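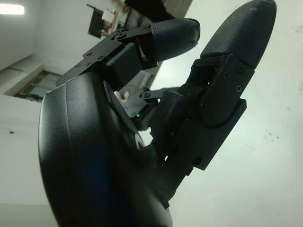 件名:Re: 家の仕事はもう機械に任せられるか
差出人:Abelardo Cuervo
日付:2021年5月5日

Akgülさん、皆さん、

お返事が遅くなり、申し訳ありません。

Ataberk Akgülさんは書きました:
> Cistoraのデモを見ました。タオルをたたむのに3分かかっていました。
> 私の母なら同じ時間で一かごを終わらせます。
> 指のある手は、家の中で本当に必要でしょうか。
> 二本爪のグリッパーで足りると私は思います。

速さについては、私も同じ意見です。Usuraでは先月から、棚の整理と布を扱う作業を合わせて1573回試しました。途中で人が手を出さずに終わったのは613回です。半分に届いていません。この数字で「家事ができる」と言うのは、少し無理があると思います。
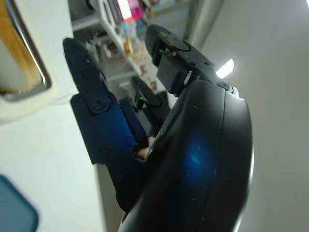 ただし、失敗の中身を見ると、手の形だけの問題ではないようです。棚の仕事では、物をつかむ前に手首が棚板に当たって止まる場合が一番多かったです。手が大きいので、奥にある小さい瓶には指が入りにくいです。この点では、二本爪のほうが有利かもしれません。

反対に、布の仕事では親指の役目が大きいと感じました。端を一枚だけつまんで、ずらして、持ち直す。この「持ち直す」が二本爪では難しく、Fothergillの報告でも同じ所で困っていたと記憶しています。もし私の記憶違いでしたら、どなたか直してください。 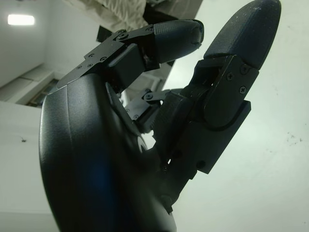 工場のほうは、もう少し明るい話があります。Dorkasdaleの作業場では、箱の大きさと置き場所を決めておいたので、26種類の部品を並べる仕事はほとんど任せているそうです。家では毎日物の場所が変わりますから、同じようにはいきません。

Akgülさんに一つ質問があります。二本爪で試されたとき、指先の材料は何をお使いでしたか。こちらではほこりが付くと滑りやすくなるように思い、拭く回数を増やすかどうか迷っています。

日本語に間違いがありましたら、お許しください。

Abelardo Cuervo
Usura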